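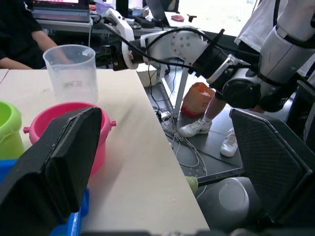

What changes at the Otport water-play station this season? The buckets get a fixed place on the table, and the water goes into a shallow tray.

The Lunovden activity center has revised the setup sheet for its toy fishing table, in use since September. The tray is now filled to 2 inches — the earlier sheet gave no depth — and the buckets are kept to one side, within reach of the net. Spilled water is to be wiped up between sessions, each of which runs 12 minutes. Filling is done with a measuring beaker, and the tray is emptied at closing.

The equipment is listed under inventory entry 1417: blue tray, pink and lime-green buckets, small green toy fish, and a net with a round blue rim. 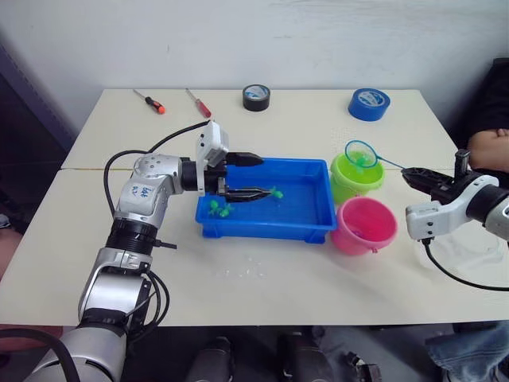 Malik, writing on the center's comment page, asked that a second net be added, as one net leaves children waiting in line. The center replied that the request would go to Brumus, its supplier, with the next order.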